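An afternoon at the Phromma software workshop

The visit was set for one o'clock. I went with Kamonchanok Mahawong, who works on scheduling software at our company and had arranged the whole thing by email. Phromma is on the second floor above a print shop, and the stairs come out directly in the main office. There is no reception desk. Ekkachai Hemmin met us, gave us water, and started talking before we had sat down.

Phromma writes the software that turns recorded hand motion into something a robot arm can run. They don't build arms. Their customers bring their own, and most of the work is in the layers between: time alignment, pose tracking, labeling, training, and the controller that takes the output of a trained model and keeps it inside safe limits. The group wanted to show us all of it in one afternoon, and we got through most of it.

The first stop was the tracking station, run by Lamduan Wongsuwan. She had a recording open in their viewer, which is called Dotis. On the left was the video from the gripper, on the right a 3D plot of where the gripper had been in the room. She dragged the slider back and forth so we could see the two move together. Tracking is done from the camera and the motion sensor in the gripper, with no markers on the walls. She said bright windows are the hardest thing for it. When the camera turns toward the glass, the exposure drops and the table goes dark for a few moments, and the tracker loses most of its points. They now let the motion sensor carry the estimate through those stretches and correct it afterward.

She also talked about surfaces. Shiny table covers give reflections that slide as the camera moves, and the tracker can mistake them for fixed points. A printed pattern helps with this, provided it doesn't repeat too regularly. With a strict checkerboard the software can jump one square over and carry on without noticing. Dotis has a check for that now, which compares the jump with the sensor reading and flags the recording.

Kamonchanok asked how many recordings get thrown away. Lamduan opened the list from the latest batch. It had 531 recordings in it and 12 were flagged. A flagged recording goes to a person, who either trims it or drops it.

Next we went to the far end of the room, where Mirko Melis looks after the labeling tool. A recording of somebody clearing a table can run for a long time and include many separate actions. The tool cuts it up by looking at the opening between the gripper fingers and the speed of the hand. Where the fingers close and the hand then lifts, it proposes a pick. Mirko said it works well for solid objects and badly for small soft ones. With a necklace or a string of beads, the fingers may close almost completely whether they have caught anything or not, so the width tells you very little. For those the tool falls back on the video, and a person confirms each cut. I tried it myself for a few minutes. You step through with the arrow keys, accept with the space bar, and move a cut with the mouse. I got one wrong and had to use undo, which worked.

Two-handed recordings are a separate subject. Each gripper keeps its own clock, and the clocks drift apart. Phromma had a problem with this last September, when a set of recordings trained a model that always reached with the second hand too early. The cause was an offset of 50 milliseconds between the two streams. Since then the operator taps the two grippers together at the beginning of every recording, and the software lines up the spike in both sensors.

After a coffee break Ekkachai took us through the planning side. The name of the planner is Brukby. It takes the short sequence of positions that the model puts out and checks it against the reach of the arm, the joint speeds, and a simple map of what is standing on the table. Large boxes matter here. A person reaches around a box without thinking about it, but a wrist on a robot arm needs a lot more room, and a path copied straight from the hand can put the elbow through the cardboard. Brukby keeps the fingertip path and changes the rest of the arm. If it can't find an answer it stops and reports which limit was hit. I liked the error messages, which were written in full sentences.

We saw it run on an arm in a side room, only at low speed. It moved a cup from one mat to another and then stopped for us to look at the log. Idalina Coelho, who joined from Prorkano, asked whether they could swap in their own collision checker. Ekkachai said yes, and showed her the interface. It is 2 functions, one for a single pose and one for a path.

The last part was the home recordings, which were the reason Kamonchanok wanted to come. A clean lab table gives clean data, and the models trained on it do poorly anywhere else. So a good share of the material comes from ordinary rooms, with laundry on a rod, bags on the floor, and a patterned cover on the table.
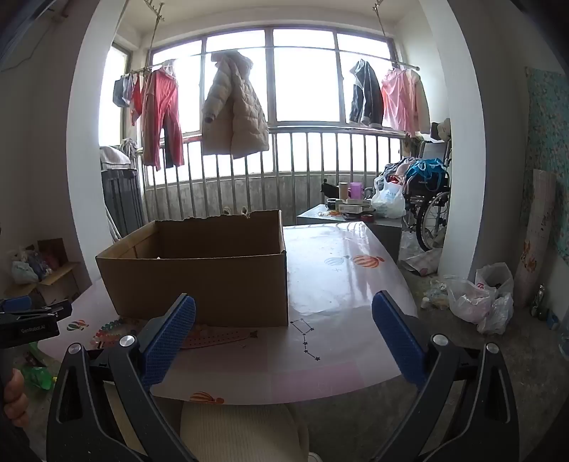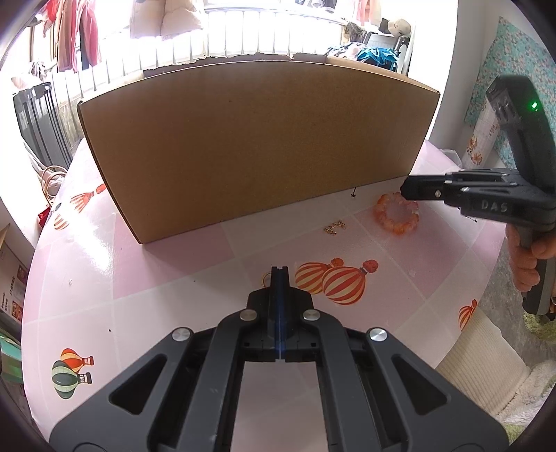 Home recording with hand-held grippers, a cardboard box and beaded jewelry on the table.

We finished a little after five. Slides from the planning talk are going to be sent to everyone who signed the sheet, and Lamduan offered to run Dotis on one of our own recordings if we send her the files with the calibration. Parking behind the print shop is free, but the entrance is narrow and easy to miss coming from the highway.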